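Rarken Hand-Held Gripper Kit: Setup, First Recordings and Pad Care

By Fereshteh Fallahi
Updated April 2026

The Rarken kit is a pair of hand-held grippers for recording two-handed tasks. You hold one in each hand, do the job the way you want a robot to do it, and the software saves the motion and the video. We have used our pair for most of a year. These are the steps we give to new operators, along with some notes on whether the kit is worth buying.

What you need

A left and a right gripper, with cables
The recording computer with Skusetel installed
A table with free space on both sides
A task object that won't slide around too easily
Spare finger pads and a small screwdriver

Step 1. Route the cables

Run each cable back along your forearm before you plug it in. Leave enough slack to lift your hand to shoulder height. If a cable pulls when you reach across the table, the recording will show a jerk at that point and you will have to do it again.

Step 2. Start a session

Open Skusetel, pick the task name, and wait for both grippers to show as connected. Close the fingers fully once, then open them fully once. This sets the zero point. If you skip it, the finger width in the file will be wrong for the whole session.

Step 3. Record the task

We start new operators on a clear plastic box with a hinged lid. The lid has to be opened and closed, and the small latch at the front takes some care. Keep one gripper low near the tray and use the other for the lid. Move at about half your normal speed. Stop with both hands still before you end the recording.
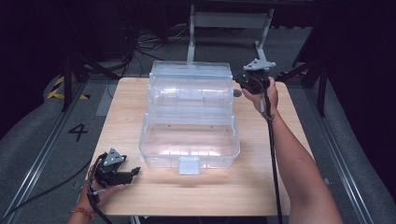 Box task with the lid up, one gripper on each side of the table.

Emerson Miranda recorded 1,774 takes of box and container tasks with our pair. He kept 991 after review. Most of the rejected ones were too fast, or the operator's sleeve had covered a camera. Roll your sleeves up.

Step 4. Check the finger pads

Do this before every session and again at the break. Open the fingers wide over a bare part of the table and look at the gripping face of each pad. The rubber should lie flat right up to the edges. Look for lifted corners, torn edges and dark crumbs on the table under the fingers. Check left and right separately, as one can go well before the other.

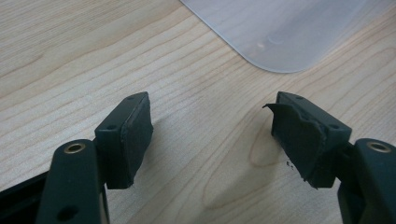 Can I glue a peeling pad back down and keep recording?
Glue holds for a short time, but it leaves a hard spot that changes the grip. Fit a new pad and run the zero step again.

Step 5. Change a pad

End the session and unplug the gripper. Take out the two small screws on top of the pad and lift it off. Wipe the seat with a dry cloth. Set the new pad in place, start both screws by hand, then tighten them a little at a time. Plug in, reconnect and repeat Step 2.

Tudor Oprea changes ours every 400 takes, or sooner if he sees damage. Hard plastic edges wear them faster than cardboard or cloth.

Is it worth buying?

For two-handed work, we think so. The grippers are easy to learn and the software has been stable after the October update. The pads are the weak point, so order a spare set with the kit. We also looked at the Ivska pair, which has a softer trigger but shorter cables, and our table layout needed the longer ones.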